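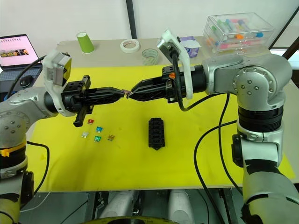
The two arms of the fuse-handling cell at the Orstead Technical Center hold a pinkish fuse between their fingertips, with further fuses and a holder block on the mat.

ORSTEAD, 2018-04-26 — The Orstead Technical Center has returned its two-arm fuse-handling cell to regular use after a service that replaced worn fingertips, renewed the table mat and changed the way the cell is checked at the start of each shift.

The cell is used to pick small blade-type automotive fuses from a table, pass them from one arm to the other and seat them in a holder block. It was installed in January by Zudico, the Drillby firm that also supplied the control software, and has been in service on most working days.

The center said the work followed a rise in dropped fuses during the handover between the arms. An inspection found that the rubber facing on one pair of fingertips had worn down on the inner side, so that the two grippers no longer closed on the same line. The difference was small, but a blade fuse offers little surface to hold, and parts were turning in the grip before they reached the holder.

Both pairs of fingertips were replaced, including the pair that showed little wear. The center's maintenance instructions now require the tips to be changed together and the date of the change to be entered in the cell log.

The camera mounts at the wrists were checked in the same service. The mounts are 3D-printed parts made in the center's own workshop. One was found to have loosened at its lower screw and was refitted. Zudico has advised that the wrist cameras be recalibrated whenever a mount is removed, and this was done for both arms before the cell was released.

Under the revised procedure, the operator begins each shift with a handover check. A single fuse is brought to the middle of the table and held by both grippers. The operator looks at the fuse from the front and from above, confirms that it sits level and then opens one gripper. If the fuse moves, the cell is stopped and the fingertip alignment is repeated. The check is carried out 3 times, with fuses of different ratings.

Cables are to be looked over during the same check. The instructions state that each arm must be moved slowly through its full working range while the operator watches for any cable that pulls tight or catches on a joint. Ties that have slipped are to be cut off and replaced. They are not to be pushed back into position.

The holder block has been given a fixed place on the new mat, which is bright yellow. The previous mat was gray, and operators had reported that clear fuses were hard to find on it. Fuses are laid out beside the block before a run begins.

Following the service, the cell completed an acceptance run of 332 handovers. The center recorded 2 drops, both of them in the first part of the run and before a final adjustment to the closing force of one gripper. The run took almost 104 minutes, including the stop for the adjustment.

A second set of fingertips has been ordered from Orbán, which makes the rubber-faced type now fitted, and will be kept with the cell. The center has also asked Zudico to add a reminder to the control software that will appear when the tips are due for inspection.

The revised instructions apply to all staff who are cleared to operate the cell. Printed copies are available from the workshop office in Orstead, and the earlier version should be discarded.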